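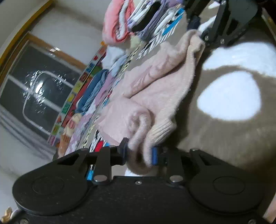

Ngozi Danladi folds laundry on the bed, and she thinks you should too. I went in with doubts. A bed is soft, it sags, and sooner or later somebody wants to sleep in it.

"That's the whole idea," she said. "If it's covered in clothes at night, you have to finish."

Or you push it all onto a chair, I said. She admitted to having done that for most of February.

Danladi runs a home-sorting class called Wutance. It costs $95 and lasts three evenings, one of them given over to socks. I asked what could fill an evening of socks.

"Pairing," she said. "People leave socks for last, when they're tired. Then they ball them up and the cuffs go slack."

Her own way is to lay the folded clothes in a row first, stripes next to prints, no tall piles, and keep a clear patch of blanket for the small stuff. Each sock gets held by the cuff, pulled straight, and matched before it goes down. Fuzzy ones are the worst, she says, as they never lie flat.

I wondered if that saved any time. She didn't claim it did. "It saves me looking for socks at 7 in the morning."

And does it last? Danladi says 1,319 people have taken the class. She has no idea how many still fold that way. "I don't go and check their drawers," she said.

I tried it at home with one load. The shirts looked good. I had two odd socks left over, same as always.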